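Lammont extends desktop computer refurbishment scheme to libraries

16/07/2025
By Ysaline Lebrun, Lammont press office
Shares: 173 | Comments: 2

Lammont will open its desktop refurbishment scheme to public libraries in September. The scheme has until now been limited to schools. Machines are supplied under a contract with Courtois, which collects retired office computers and wipes the stored data before parts are reused.

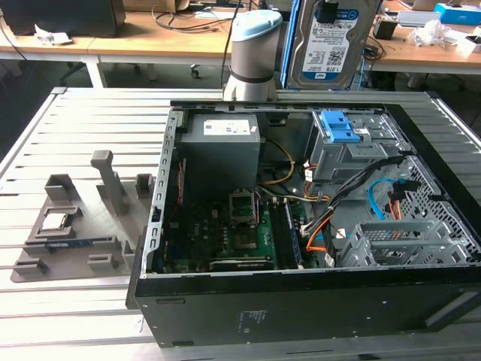
A desktop tower with its side panel removed.

Each library may apply for one batch per year. Applications are assessed on opening hours and the age of existing equipment. Sylvain Hervieu, head of supply at Lammont, said the terms match those offered to schools, including the two-year parts warranty.

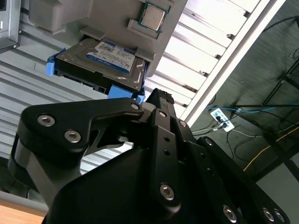 Delivery is included for sites on the Vakora route. Other sites pay carriage at cost. Monitors and keyboards are not part of the batch and must be ordered separately.
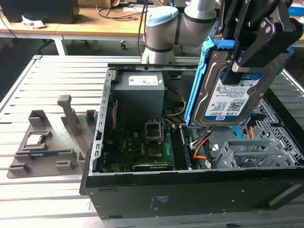 How to apply

Forms are available from Capucine Hamel at the Lammont supply desk. Completed forms are answered within four weeks. Libraries sharing a building with a school should apply under one name only.

Comments (2)

Gilles Leclerc: Does the warranty cover power supplies? Our last lot came from Arby and it did not.

Raphaël Arnaud: Please publish the carriage rates before September. We are not on the route.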